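Sep 30, 2021
By Zendthorpe Press Office

Zendthorpe Opens Simulated Training Set for Robot Grippers

Zendthorpe today released Raluda, a collection of 2,000 practice runs recorded in simulation and meant for teaching robot arms to handle household objects. The work began in February with Bognár, which built the virtual rooms, and Vosik, which supplied the control software.

Each run is steered by a person at a desk. The operator guides a rendered gripper with a hand controller while the system stores every motion next to the view from the arm. Runs that fail are kept and labeled as failures — the learning system trains on both kinds.

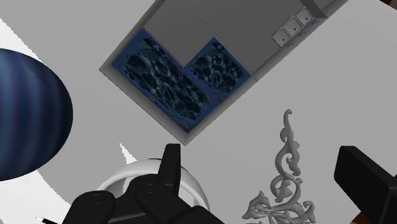 Object shapes and surface patterns are swapped between runs, so a striped ball may turn up beside a piece of scrollwork in one and be gone in the next. Operators work in shifts and take a break every 40 minutes.

Research groups can request the first 1,000 runs at no cost. The rest will go to partners under license. Zendthorpe plans to add 15 new room layouts next year.

Comments

gridlock_m: Are the failed runs part of the free half?

tealkettle: Would like to see the license terms before I ask my lab to sign up.

password_pending: What file format are the motions in?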